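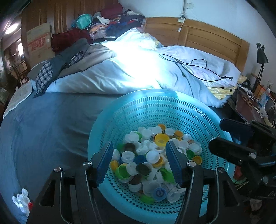
Kamarul Goh reckons bottle caps are too easy and we should all have been made to start with socks. I've had a go at the caps now, Kamarul, and I'd like to see you try the flat see-through ones!

So, the Jamach open day. I went along in June thinking I'd stay for the talk and the biscuits. I stayed 4 hours.

The bit I loved was the hand-held grippers. You squeeze, the two jaws close, and you get your own go at picking and sorting while Ngan-ling Tseng explains how recordings of people doing this get used to teach an arm. (She was so patient with my questions. There were 20 at least, sorry Ngan-ling.)

Caps are sneaky. Rim up, you can pinch the edge. Face down on a slippery heap, they skate off and take their neighbours with them. My fingers have been solving this since I was a toddler and I'd never given it a thought.
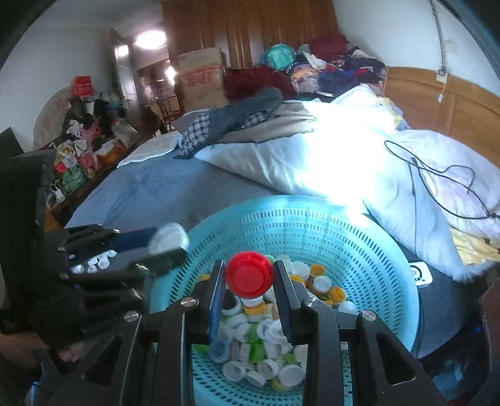 Do you need to know any programming to join in? None at all, they show you how to hold the gripper and off you go.

Then the Plorketti demo after lunch, where the arm did the sorting by itself. It dropped a fair few and the whole room groaned every time, like we were watching penalties. When it finally turned one over and got hold of the rim there was proper cheering.

Frauke Baumgart gave the talk and was lovely about the failures, she had a whole folder of them and played us the worst 2.

I wanted to link her slides but the page is giving me a 404. Will add them under this post once it's back up.

Next one's in the autumn and they're promising laundry. Kamarul, bring your socks.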